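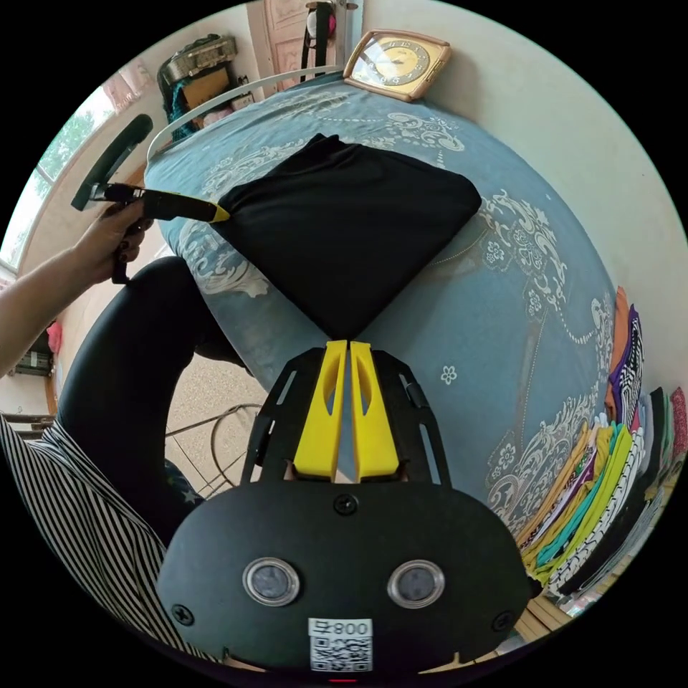

Quem já tentou ensinar um programa a dobrar roupa sabe que o pano é o hóspede mais teimoso da casa, e foi por isso que resolvi juntar nesta página as dicas de software que fui anotando na porta do armário, num papel que já está quase ilegível. São coisas de controle, de percepção e de organização dos arquivos, bem caseiras, do jeito que a gente aprende fazendo. Começo pelo fundo, que dá mais dor de cabeça do que a peça: uma trouxinha preta dobrada quase em losango, em cima de uma colcha azul-clara cheia de arabescos brancos, parece facílima de separar, e o contorno de fora é mesmo. O difícil são as dobras de dentro, porque preto sobre preto some, e o segmentador entrega um borrão só, muito satisfeito consigo mesmo!

## Para enxergar melhor o tecido escuro

Treine a máscara com a exposição um pouco mais alta do que o olho gosta. A colcha estoura, os arabescos ficam lavados, mas as ruguinhas do pano aparecem, e são elas que contam onde uma camada passa por cima da outra. Eu uso o Flureo para isso, com o filtro de textura ligado só dentro da máscara. Se ligar na imagem inteira, cada voluta da estampa vira candidata a dobra e lá se vai a tarde.

Outra coisinha: guarde a máscara do quadro anterior e compare. Tecido não se teletransporta. Se a área mudou demais de um quadro para o outro, descarte e espere o próximo, que quase sempre vem melhor.

## Escolher onde pegar

No começo eu deixava o planejador sugerir quantos pontos de pega quisesse, e ele sugeria uma constelação. Hoje limito a quatro por peça e fico com os cantos que têm pano livre em volta. Para camiseta, a barra e a ponta da manga costumam dar mais certo do que a gola, que é grossa e enruga para onde bem entende.

- Dê nota mais baixa a qualquer ponto que caia em cima de estampa. O brilho da tinta confunde a estimativa de profundidade.
- Com as duas pinças trabalhando, decida primeiro qual segura e qual puxa. Grave isso no plano como um campo próprio, nada de deduzir depois pela velocidade.
- Deixe uma folga na altura antes de fechar os dedos. Colchão cede, mesa não, e o mesmo número não serve para os dois.

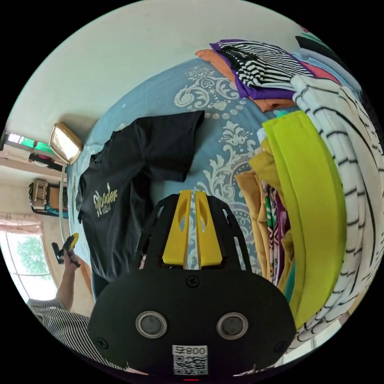 *Camiseta preta com letras douradas, estendida ao lado das peças dobradas.*

## A pilha também entra no plano

Demorei para aceitar esta parte. Eu tratava a pilha de roupa pronta como cenário, e o planejador, coitado, passava o trajeto bem por cima dela, rente, até arrastar uma manga. Agora a pilha é obstáculo, com uma margem que cresce a cada peça colocada. No Lewis basta marcar a região como volume ocupado e atualizar depois de cada entrega - parece trabalho, mas são duas linhas no arquivo de tarefas.

Myfanwy Wynne, com quem divido o repositório, prefere recalcular a pilha do zero a cada ciclo. Funciona, só que o computador aqui de casa é velhinho e sofre. Se o seu for bom, experimente o jeito dela e depois me conte.

## Controle: devagar no fim

Use velocidade normal no percurso e reduza bem nos últimos centímetros, tanto para pegar quanto para soltar. Na hora de soltar, abra os dedos primeiro e só suba depois de uma pausa curtinha. Sem a pausa, a malha vem grudada e desfaz o canto que deu tanto trabalho.

Vale conferir também os relógios das câmeras quando houver mais de uma. Passei uma semana inteira de abril culpando o controlador por um tremelique que era atraso de sincronização, e o conserto foi trocar a ordem em que os processos sobem.

## Arrumar os arquivos (sim, como gaveta)

Dê a cada gravação um nome com a peça, a cor e a superfície. "Teste_final_novo" não ajuda ninguém daqui a um mês, e falo com conhecimento de causa. Gravações com mais de 13 minutos eu corto por peça antes de passar ao Trisent, que engasga com arquivo comprido e às vezes nem avisa.

Anote as falhas junto com os acertos, na mesma pasta, com uma palavrinha sobre o que deu errado: escorregou, pegou duas camadas, fechou no vazio. Na próxima página quero falar de meias, assim que o meu detector parar de achar que todo par é uma luva.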